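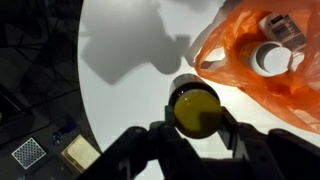 Minutes of the Monthly Meeting, Flosau Local History Circle

Month: September
Time: 7 p.m., in the reading room
Present: Saron Negussie (chair), Riaan Zulu, Kanchan Nigam, Omprakash Joshi, Jérémie Lebrun (minutes)

1. Minutes of the last meeting
The minutes were read and accepted with one correction. The name of the quarry village is to be spelled Tetovska everywhere, as in the parish book.

2. Railroad labor camp register
Riaan Zulu reported on the register of the workers who built the branch line. The transcription has now 2,911 lines, and all pages up to the letter M are checked a second time. In 303 entries the birthplace is missing or cannot be read. Kanchan Nigam asked that we do not guess in these cases, but write "not legible" and keep the page number. This was agreed.
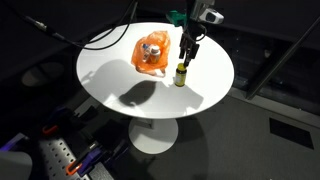
The meeting then discussed the grave markers of the workers in the old cemetery. Omprakash Joshi has cleaned the first row with water and a soft brush only, and four surnames agree with the register. He reminded the members that strong cleaning products are not allowed on the stones. For the next visit each pair should bring its things together in one bag, like the orange plastic one on the round white table, with the bottles standing inside. Kanchan Nigam will write the rules on one sheet.

3. The Guletti letters
The Guletti family has offered us the letters of the foreman for copying. There are two bundles, and the older one is partly in dialect. Saron Negussie will sign the loan paper. The family wishes that the letters about the strike are not put on the website before they have read our translation. Riaan Zulu found this wish reasonable, but he asked for a final date - otherwise the booklet cannot be planned.
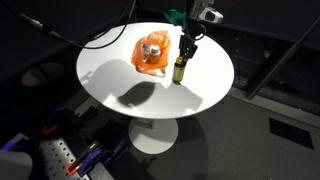 It was decided to ask the family for an answer before the end of the winter. Jérémie Lebrun will write to them in a polite form and send a copy to the chair.

4. Booklet
The printer Kashyap has given a price for 800 copies with a stapled cover. Omprakash Joshi would prefer a smaller number, as many copies of the last booklet are still in the cupboard. No vote was taken. The chair will ask for a second price. 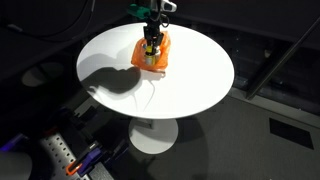
Reading time: 2 minutes

5. Walk along the old line
The walk will be on a Friday afternoon, from the station to the stone bridge. Kanchan Nigam will speak at the bridge about the accident, with the names of the dead read aloud. The landowner has given permission to cross the field, and dogs must be on a leash.

6. Other matters
The key of the map drawer is still missing. Members are asked to look at home.

The meeting was closed at 8:40 p.m.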